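Home News Business Reviews Contact

Two-armed folding kit goes on offer to small laundries

3/18/20

A two-armed robot kit for handling clothes has gone on sale from Zuvamov, priced at 1,169 a month. The firm says it has had 60 enquiries since February, mostly from small laundries. 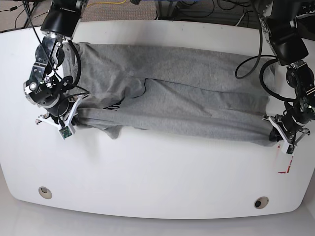
The kit's two arms hold a grey T-shirt by its ends.

Buyers get the arms, the grippers and 11 days of on-site training. Bogdan Mocanu, who runs sales, said setting up takes a day – longer if the table has to be moved.

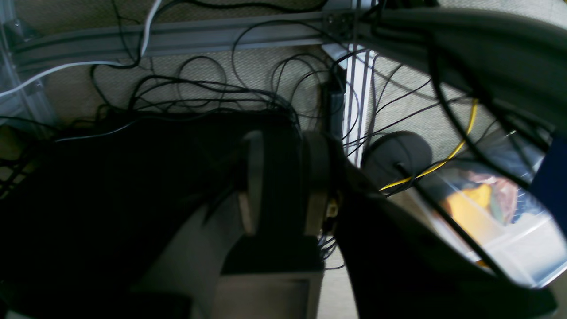 Servicing is included for the first year, with call-outs handled by Jinberg. Tharushi Dissanayake, a laundry owner who has tried the kit, was happy with the price but wants a tidier finish. Black cables looping under a desk would not suit her shop, she said, and she has asked for covered trunking. Zuvamov is taking orders now.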